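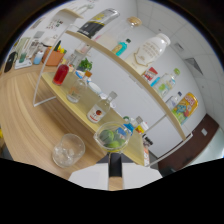 How long do cut and whole limes keep if they're sitting out in a bowl?

Whole limes are fine on a shelf for seven days, a little longer if the room is cool. Cut ones belong in the fridge in something with a lid, and I'd use them by the next day.

Hi all, me again. I'm pulling that up to the top since it got asked twice in digest 1143 and the first answer got buried under the great tonic argument. Now on to Hooman's message!

Hooman Shahbazi wrote:
> I finally bought the two-shelf Jallilance and set it on the long
> table, and now I can't decide what goes where. Right now it's all
> bottles on top and everything else below, and the limes end up on
> the table, where they roll. Do you keep fruit ON the shelf? And
> what do you do with ice when there's no freezer in the room? I get
> people over for drinks maybe twice a month, so it doesn't have to
> be fancy, I just want to stop moving six things to reach one.

Hooman, I have nearly the same setup (white metal, pale wood, two levels, sits right on the table) and I've rearranged it more times than I'd like to admit. What I've ended up with is the big white bottle up top along with the little ones and the snacks. My snacks are a yellow bag at the far right end, where anybody can grab it without going past the glass. The lower shelf is for what I reach for while I'm making something: the red bottle, the small glass cup, the clear bottle with the gray cap, and yes, the limes. They go in a clear glass bowl right at the front edge. A bowl with a bit of height to the sides is what you want, a plate is hopeless.

I also keep a small plant at that end. My sister says it's in the way. It stays.
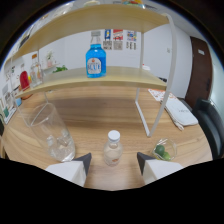

KENDISGATE, Mar 26, 2021

OK, picking this up again after dinner. Ice! I don't own a bucket. I bring it in a tall glass, which works for two drinks and then I'm walking back down the hall to the freezer. And if the glass gets laid on its side on the table, as mine was, you have chunks of ice down in there with a puddle at the bottom end, and you're one elbow away from a wet tabletop. Stand it up, put a towel under it. Or buy the bucket, Debora.

The limes move around too, I should say. Once I'm squeezing I take the bowl down to the table on the right and leave the front of the shelf open. The blue bottle with the round label can have the lower shelf to itself for a while, and I like how it looks there against the white legs. Small bottles come down one at a time, get used, go back up. If you put two or three down at once you'll be right back to moving six things, Hooman.

Has anyone tried the Gellutton liners on wood boards? I bought a roll in July and it's still in the closet. I'm worried they'll leave a mark, and also that they'll make the small bottles tippy. Lei had them at half off, so I may have bought on price alone. If you've had them down for a few months I'd love to hear.

Hooman, send a photo when it's set up!

Debora Dal Bello

Recent messages on this list
Re: Re: tonic, again
Getting syrup rings off unfinished wood
Best by 2035?? What is in this stuff
Small plants that put up with a dark corner
Re: Glass bowls, which sizes do you use
Wanted: ice bucket with a lid, Kendisgate area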